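Kitchen Chores in Simulation: Progress Report to the Dresora Fund
Reporting period: April to July
Prepared by Mỹ Âu, project lead, Nusis
Technical review: Skarphéðinn Þórarinsdóttir

1. Purpose of this report

The Dresora Fund asked us a simple question when the grant was approved: can a robot arm do the ordinary work of a home kitchen, and if it can not, what is missing? This report explains what we did in the second period, what we have learned, and where we are behind the plan. I have tried to write it so that the members of the fund who are not engineers can also follow it.

2. Work completed

In the first period we worked only with dry objects, such as cups, boxes and cutlery. In this period we moved to the stovetop. The chore is called "tend and clear". The arm must go to a pan which is on the cooktop, take hold of it, move it to the counter, and afterwards return to a rest position without touching the pan again.

All of the work is still done in the simulator, as it was agreed. The kitchen is one of 38 layouts that we licensed from MacBrayne, and it was chosen for its difficult surfaces. Stone with many veins and a brick wall give the vision software a lot of false edges, and teal cabinets are a colour which it had not met in the earlier training. 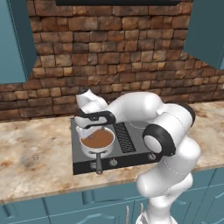 Figure 1. Arm with the gripper over the saucepan, brown liquid in the pan.

The approach to the pan is now the strongest part of the system. We ran 2000 trials of the approach alone, and the gripper came to a usable position in most of them. The remaining failures are mainly caused by the handle. When the handle points to the front of the stove, the planner sometimes treats it as an obstacle and makes a long way around it, and then the time limit is finished before the grasp begins.

Liquid is another matter. A full pan changes its balance while it is moving, and our controller was tuned for solid loads. We had to lower the speed of the arm very much. A person would carry such a pan to the counter in a few seconds. Our arm needs up to 33 seconds, and I do not think a family would accept this at dinner time.

3. The retreat movement

The reviewers of the first report asked why we count the retreat as a separate task. The reason is safety. In a real kitchen the arm would share the counter with people, and it must leave the area of the stove in a predictable way. It must also stay away from the control knobs, which are along the front edge in this layout, exactly where the arm likes to pass.
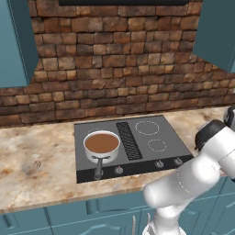 Page last modified: July, 4:40 pm, by M. Âu (revision after technical review)

With the arm at the front right corner of the cooktop, as it is here, the left side with the pan and the two burner rings on the right are free for the overhead view. This is favourable for the software which must judge the level of the liquid. On the other hand, the arm is then near the two knobs on the right end. Skarphéðinn has proposed to move the rest position further toward the side of the counter, and we will test this in the next period. The change is small in the code, but all of the retreat trials have to be repeated.

4. Perception close to the counter

The weakest part of the system is what happens at short distance. When the arm is high, the software recognizes the pan, the stove and the edge of the counter without much trouble. When the gripper goes down close to the stone, there is very little left in the view to orient itself, and the pattern of the stone becomes a problem.

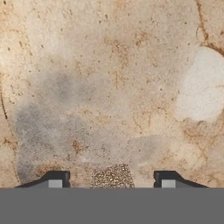
Figure 2. Close view of a mottled stone-like surface between the open gripper fingers.

Grey patches, thin dark veins and small pits can all be read as objects or as dirt. The speckled area between the fingers is a good case of this. In our labelling exercise the two annotators did not agree if such an area should be marked as a different material or as something to be wiped. If people hesitate, we can not expect the model to be certain. For the wiping chore, which is planned for the autumn, this question must be solved first.

We have prepared 3000 new close views of stone, tile and wood surfaces to retrain the model. The labelling was made with the Musix tool and it took longer than we planned, because the guidelines had to be rewritten in the middle of the work.

5. Delays and budget

The pouring chore is delayed by one period. I take the responsibility for this, as I underestimated the work on liquids. The budget for computing is on plan. The budget for labelling is nearly used, and we ask for permission to move the unused travel money to this line.

6. Our answer so far

Single movements can be done reliably in the simulator. A complete chore, from the approach to a clean counter, can not be done yet without a person who supervises. We would not recommend a trial in a real home at this stage.

7. Next period

Repeat the retreat trials with the new rest position.
Retrain the close-range model and report the results separately for each surface.
Test the pan with different levels of liquid.
Write the labelling rules for stains and stone patterns, and send them to the fund for comment.

Questions about this report can be sent to Mỹ Âu at the Nusis office.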